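Call for participants: working group on good practice for small robot arms at shared tables

Print this page | Send by e-mail

May 16, 2025
By Neville Rowbotham
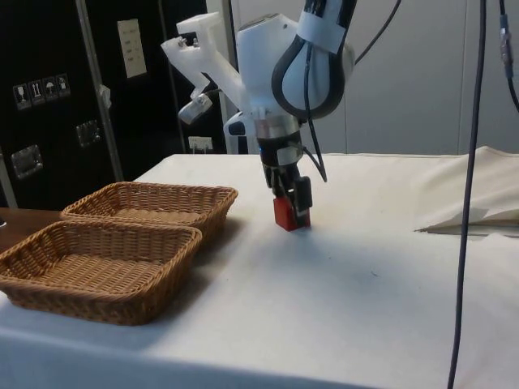

A two-finger gripper holding a red block low over the cloth, with two wicker baskets on the table.

Truvska is looking for 8 people to join a working group which will write a code of practice for table-top robot work. The code is meant for laboratories, training rooms and small workshops where people and a robot arm use the same table, often on the same day and sometimes at the same moment.

The large safety standards are good documents and we do not want to replace them. But many of our members tell us that they are left with daily questions which they must answer alone. Who may change the speed limit? How should a camera cable be led along an arm so that it does not catch at full reach? When a cloth is laid over the table, how must it be fixed, and who checks it before the first run? At present each place has its own habits. Some are written on paper beside the door and some exist only in the head of one technician.

The group will prepare a first draft with short rules that can be read in a few minutes by a new colleague. We already have some material to start from. Briro has given us its internal checklist for gripper changes, and the training workshop in Skekunska has shared two years of notes on small incidents, most of them with cables, fingers or objects that fell. These notes will be given to the group without the names of the persons concerned.

What the group will work on

- the check before starting: table, cloth, cables, mounts, emergency stop
- added parts such as camera brackets, including printed ones, and how often their screws should be looked at
- how near a person may stand or reach while the gripper is closed on an object
- what to write down after a stop, and who reads it
- handing over the table from one user to the next

Questions about mobile robots and about large industrial cells are outside this work.

Who can apply

We would like to hear from operators, technicians, teachers and safety officers. At least 2 places are kept for people who work at the table every day and who have never taken part in writing a standard. You do not need a university degree. You should have spent the last six months or more working near a robot arm, and you should be able to read a draft in English and give written comments on it. Your English does not have to be perfect. Mine is not either, and the final text will be corrected by an editor.

People who sell robot arms or grippers may apply, but they can hold no more than 2 of the 8 places. All members will be asked to declare their employer and any paid advice they give to manufacturers.

What we ask from you

There will be 5 meetings, the first of them in June. Three are held online and last two hours each. The other two are full days at the Poulain building, where members will try the draft rules at a working table and note which ones are unclear or take too much time. Between meetings, please expect to read up to 10 pages and return your comments within two weeks.

What you receive

Travel and one night of accommodation are paid for both full days, and lunch is provided. Members who are self-employed, or whose employer does not release them with pay, can ask for a daily allowance. The names of all members will be printed in the code unless they prefer otherwise. We regret that we cannot pay for preparation time at home.

How to apply

Please send one page to the Truvska office, addressed to Neville Rowbotham, with "Table code" as the subject. Tell us where you work, what kind of arm you work with, and describe one rule at your workplace which you find useful or one which people do not follow. This last part is the one we read first. A curriculum vitae is not necessary.

Applications will be read in the order they arrive, and every applicant receives an answer, also when the answer is no. If we get more good applications than places, we will ask the others whether they wish to be readers of the second draft. Readers do not attend the meetings and can work completely by e-mail.

If you need an interpreter, a step-free entrance or other support for the full days, please write it in your application so that we can arrange it in time. It has no influence on the selection.

Last updated: when the section on allowances was added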